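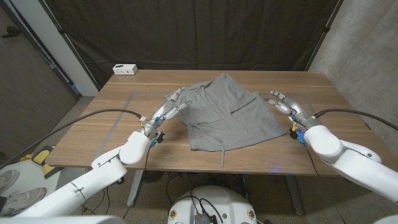 Gray garment with a drawstring on a wood-topped table.

Former Storage Manager Sentenced in Plamthorpe Theft Case

Oct 12, 2011
By Elie Awad, Office of the Plamthorpe District Attorney

PLAMTHORPE - A former manager at a self-storage business was sentenced Wednesday to 18 months in county jail for taking property out of rented units and selling it at weekend markets. Bogdan Lis, 46, pleaded guilty in August to one count of grand theft and one count of receiving stolen property. A second theft count was dismissed as part of the plea agreement.

The sentence was handed down in Courtroom 2 of the Plamthorpe courthouse. Lis must also serve three years of probation after his release, pay an $800 fine, and pay restitution to each renter whose loss has been proved to the court. He may not work at any business where he would hold keys or entry codes to other people's property while he is on probation.

Lis managed the Fedby Road location of Qaisi Storage for a little over four years. According to the plea agreement, he entered units whose renters lived out of the area or visited rarely. He cut the renter's lock, removed what he wanted, and put on a new lock of the same type. When renters came back and found that their keys did not work, he told them that the locks had rusted and offered to cut them off at no charge.

The first complaint came from a renter who had kept a written list of everything in her unit. She compared the list with what was left and reported the missing items to police the same day. Officers took statements from other renters on the same row and then asked the company for its gate records. Those records showed Lis's personal code being used late at night, on dates when he was not on the schedule.

Detective Cristóbal Zapata of the Plamthorpe Police Department led the investigation. Zapata bought back a set of hand tools at a market stall and matched an engraved number on one of them to a police report. The stall operator cooperated and has not been charged.

"The gate log put him on the property, and the tools tied him to a unit," Zapata said. "After that we got the search warrant for his garage and most of the case was in there."

Deputy District Attorney Américo Cunha, who prosecuted the case, asked the court for two years in jail. The defense asked for probation with home detention and pointed out that Lis had no earlier convictions. The judge said that Lis had been trusted with access to the units and had used that access over a long period, and that a jail term was called for.

Two renters spoke at the hearing. One said that he had lost his late father's fishing equipment, including a reel that has not been found. The other asked the court to order the return of family papers, which were recovered in the search and were released to her last month.

Lis made a short statement in which he apologized to the renters and to his former employer. He was taken into custody at the end of the hearing.

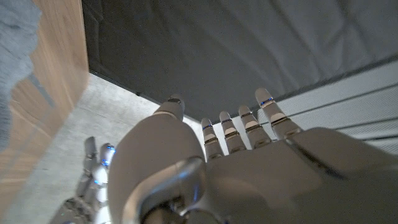 Restitution

A separate hearing will be held to settle the amount Lis must pay. Claims received so far range from $775 to a little over $2000. Renters who were already paid by an insurance company may still claim their deductible. The insurance company may file its own claim for the rest.

Claims must be made on the form mailed to renters by the Victim Services Unit. Receipts are helpful but are not required. The court can accept bank statements, photographs, owner's manuals, repair bills, or a signed statement from the renter. A renter who did not get the form and believes that items were taken from a unit on Fedby Road should call the unit and ask for one.

Money is paid out by the court as it is collected. Payments are taken from any earnings Lis has in custody and will continue on a monthly schedule during probation. Any balance left when probation ends becomes a civil judgment, and renters can collect on it in the same way as any other judgment.

Unclaimed Property

Property found in the search is being held at the police evidence building on Cumen Street. Much of it has been returned. What remains is mostly tools, kitchen goods, small electronics, bedding and clothing. The building is open to claimants by appointment only, and a photo ID is required.

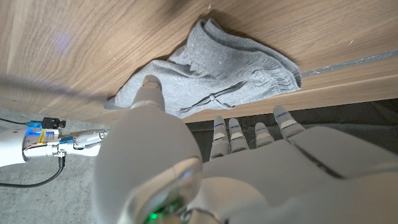 Claimants will be asked to describe their property in writing before they are shown anything. Staff compare the written description with the evidence list and set up an appointment if there is a likely match. General descriptions slow this down. For clothing, give the color and the kind of fabric first, the way one would put down "gray knit" for the garment in the photo, and then add the size, the brand, and any stains, repairs or name tags. For tools and electronics, give the maker and model, and the serial number if it is known. Boxes should be described by what was written on them.

Tài Hầu, who supervises the Victim Services Unit, said that claimants do not need a lawyer and will not be charged a fee. Interpreters can be arranged in advance. Claimants who have moved out of state may send their descriptions by mail and have the property shipped at their own cost.

Property that has not been claimed when the restitution order becomes final will be handled under the county's unclaimed property rules. Most of it will go to public auction. Personal papers and photographs will not be sold.

Qaisi Storage was not charged in the case. The company has told this office that it now requires a second employee to be present when a lock is cut, and that renters are sent a written notice each time it happens.

Related releases
Plea Entered in Fedby Road Storage Thefts
Market Vendors Reminded of Secondhand Sales Records
Victim Services Unit Changes Phone Hours
Driver Sentenced in Cumen Street Hit-and-Run

Contact: Elie Awad, Public Information | © 2011 Office of the Plamthorpe District Attorney | Back to top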